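Booker Begay has run the repair counter at Eteck, a secondhand computer shop in Purkstead, for most of his working life. He started in 2000, sweeping up and testing power supplies. We talked in the back of the shop before opening, on December 16, 2018.

"My uncle knew the owner," he said. "I'd never had a computer at home. I learned on whatever people dropped off."

The owner then was Lajos Katona, who had moved over from a firm called Szénási and brought its parts catalog with him in a binder. Begay still has the binder. He says most of the part numbers in it are useless now, but the margins are full of Katona's notes on which suppliers paid late. 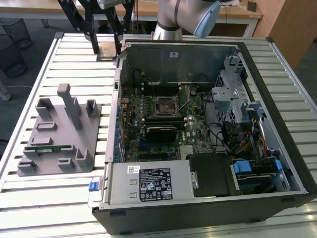 Office machines have always been the bulk of the trade. When the Flodholm paper mill closed its front office, the shop bought 151 desktops in one go and had to rent a garage to keep them in.

"We sold those for two years," Begay said. "Schools, churches, a dentist. I don't think we made much on them. It kept the lights on through a bad January, and people found out where we were."

He charges a flat fee to look at a machine and tells customers up front if the repair will cost more than a replacement. Some go ahead anyway, usually for the sake of an old accounting program that won't run on anything newer. 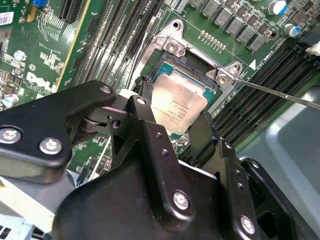 I asked what people get wrong when they do the work themselves. "Force," he said. "A processor should drop in under its own weight. If you're pushing, stop and look at the corner mark. Bent pins are the job I like least. I'll straighten two or three. Past that I tell them to find another board."

He doesn't mind the videos people learn from. He has watched a lot of them. 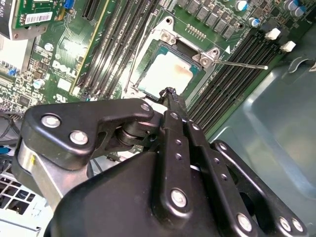
Handing it over

Katona retired and sold Begay the business in installments. The last payment was $3,616, and Begay drove it over to the house himself.

"He counted it," Begay said. "Then he made lunch."

Rent on the building has gone up twice since then. Laptops are most of what comes through the door, and there is less in them that can be changed.

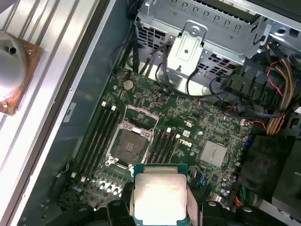

Begay has one part-time employee and would like a second. The last two people he trained left for jobs with health insurance, and he wrote references for both. He has no plans to move the shop, though the landlord has asked.

"I'd have to carry all this somewhere," he said. Then the first customer knocked, ten minutes early, and he went to let her in.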